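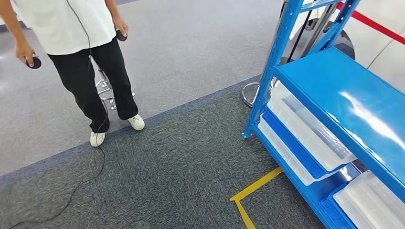
Handheld controllers, blue shelving and the bins, with yellow tape marking the corner on the carpet.

I spent most of November on next year's equipment budget, and a few people asked how we plan it for a setup as small as ours. So I'm writing it down while I still have the spreadsheet open.

We teach the robot by having a person do the motions with a pair of controllers. The robot itself is leased through Clavitano, and the lease is fixed, so there isn't much to decide there. What I get to decide is everything else. For the coming year that was 3000 dollars, and I had 7 lines competing for it.

The first line was a spare pair of controllers. We have one working pair. If one of them gets dropped, the operator goes home and the robot sits there. Celeste Cáceres runs most of our sessions and she has been asking for a second pair since spring. I put it off twice to save money and I regret that. It went to the top of the list.

The second line was cables. I had budgeted nothing for cables last year and then bought them one at a time, at full price, usually with overnight shipping. This year they get 200 dollars set aside on day one. That covers longer leads, a few spares and some clips. A cable on the floor gets stepped on sooner or later, and I'd like the replacement to be in a drawer when that happens.

Shelving took longer than it should have. I got a quote from Gisler for a second unit and one from Kuver for the same width but deeper. Kuver was cheaper until I added delivery. Then I measured the floor and found that the deeper one would push the work area over by more than I wanted, which means moving tape and redoing the positions we've already written down. I went with Gisler. Whatever you buy, measure with the bins in place and with a person standing where they're going to stand. I had only measured the shelf.

Bins are cheap, but I did put them on the list. We want 4 more of the same kind we already use. If the supplier changes the shape, the robot has to be taught the new ones, and that's days of Celeste's time. I would order extra now and store them.

The line I cut was software. Clukura offers a planning package that logs sessions and tracks wear on parts. Iulian Căpraru tried it on his own project and liked it, but he has several robots and we have one. I can track one robot in a spreadsheet. I'll look at it again if we grow.

What's left goes into a repair fund - a small one. Last year I spent everything by summer and had to ask for more, and that conversation wasn't fun.

The controllers are ordered. The shelf has a lead time I'm still waiting to hear about, and I'll post the final numbers once the invoices come in.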